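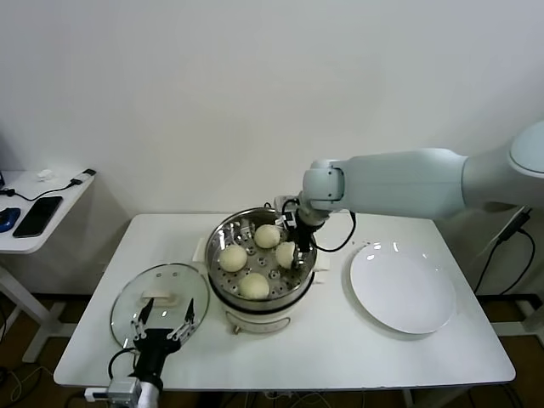
Buns in the basket, lid on the left, plate on the right.

sirkska-steamer

Labelled pictures of steamed buns on their way to a plate. Version 2 of the set, and the first with a README longer than the licence.

What's in it

2863 images of one small domestic job: the lid comes off an electric steamer, the buns come out of the basket, and the buns go on a plate. If you were hoping for dumplings, see Sastow, our sister set, where the dumplings have been "nearly ready" since August.

Every image has a label file with the same name. The labels cover the following things and no others:

bun — any steamed bun, whole or partly hidden
basket — the steel upper part, including the perforated floor
base — the electric part underneath, with its controls
lid — glass, rim and handle together
plate — the serving plate, whether or not it has been served on

Each bun also carries a state: in_basket, lifted or on_plate. Version 1 had a fourth state, lost, meaning on the floor. It accounted for very little of the data and most of the arguments, and has been dropped. The buns concerned were dropped some time earlier.

Folders

images/
labels/
splits/train.txt
splits/test.txt
notes/bun_rules.txt

The test split has 200 images. Please don't tune on it. We can't stop you, but Viktória Kocsis wrote the split by hand over two evenings and takes an interest.

Where does a bun end?

Buns turn out to be harder to label than anyone budgeted for. They are pale, the table is pale, the plate is pale and the wall is pale. A bun against polished steel also has a faint twin in the side of the basket, and in version 1 some annotators kindly labelled the twin.

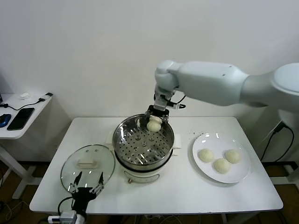
The rules we settled on are in notes/bun_rules.txt. In short:

Reflections are not buns.
Two buns touching are two buns, even when one is tucked behind the other. Draw the outline of the front one first.
A bun is lifted once it has left the basket floor. It stays lifted until it is resting on the plate. Hovering hopefully over the plate counts as lifted.
Lumps belong to the bun. Do not smooth them out to get a nicer outline.
If you can't tell whether a bun is one bun, mark it unsure and carry on with your life.

The holes in the basket floor are not labelled. Someone did offer.

Lids

900 images contain the whole lid, and these are listed in the metadata under lid_full. Glass on a white surface is mostly a matter of faith, so we label it from the metal rim inwards and include the handle. A lid lying on the table is still a lid. We mention it only after a long discussion of whether it had become a "glass disc" by then — the minutes are available to anyone with a free afternoon.

Plates

The plate is the easiest object in the set and has the worst labels. The early annotation tool, Florkus, was fond of perfect circles, while a plate seen from low down is an ellipse. Plate labels in 102 images were redrawn for this version. If your results on plates have improved for no reason you can name, that's probably why.

Label the rim as part of the plate. Bright spots on the surface are also plate, however much they look like something else. 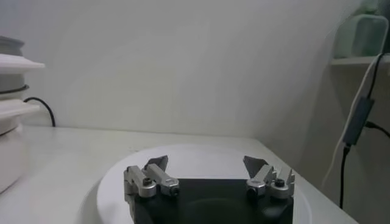
DAMGAARD KITCHEN OBJECTS TEAM | datasets, labels, washing up

Known problems

The setting hardly changes. White table, plain wall, round plate: a model trained on this alone may be baffled by a tablecloth.
There is only one sort of bun, plain and round. Nothing with sesame, nothing pleated, nothing dyed pink for a party.
Steam was not labelled. We tried for a morning and couldn't agree where it stopped.
The base is marked white in some label files and cream in others. Both spellings of the truth have been kept in the colour field, so don't rely on it.
Fillings are unrecorded.

Good uses

Finding and outlining pale, round food. Working out whether serving has finished. Testing whether your method can tell a plate from the table it sits on.

Poor uses

Judging whether a bun is cooked. Estimating portions. Any claim beginning "in kitchens generally".

Changes since version 1

Removed the state lost.
Redrew plates as above.
Merged pot_top and basket, which were the same thing labelled by two people who weren't speaking.
Fixed a typing error that had given us a class called bnu, with surprisingly good scores.

Contact

Corrections go to Viktória Kocsis at the Damgaard team. Please give the image name and say which object you mean, as "the white one" has not narrowed things down so far.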